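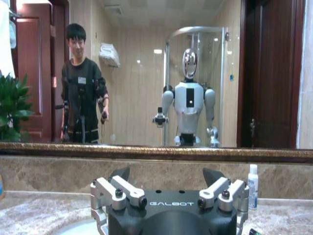 *The mirror over the vanity, gold molding and all*

I am so happy with this bathroom I keep wandering in there for no reason. Last time I wrote about it (back in May!) I was still going back and forth over whether the big mirror was too much for the room. Well, it stayed, and I love it.

The molding is my favorite bit. It's a mottled gold and brown, pretty ornate, and it runs right along between the mirror and the backsplash. I found the same pattern in the Flistell catalog in plain white and came so close to ordering that instead. So glad I didn't! The gold picks up the brown veining in the marble behind the counter, and with cream tile on the walls the whole room feels warm, even first thing in the morning when I'm not feeling very warm myself.

The countertop is a different marble, speckled beige and gray. I worried about mixing the two (my sister-in-law was firmly against it) but I think the speckles are quiet enough to let the backsplash show off. They also hide toothpaste like you wouldn't believe. The white basin sits down into the counter, so wiping up is one long swipe with a cloth and then a quick go around the rim.

My big project now is keeping the counter clear. I pulled everything out of the cabinet on Saturday and found 3 half-used tubes of the same Lashari hand cream, plus a bag of hotel soaps I'd completely forgotten. The soaps went in a basket for guests. I'm letting myself keep a few things out on top, and the rest has to live behind a door.

Still to do: new towels. I've been looking at the Istetti ones in a dark rust color, $29 each, and I think they'd be gorgeous with the gold. If you've washed them a few times, please tell me how they held up!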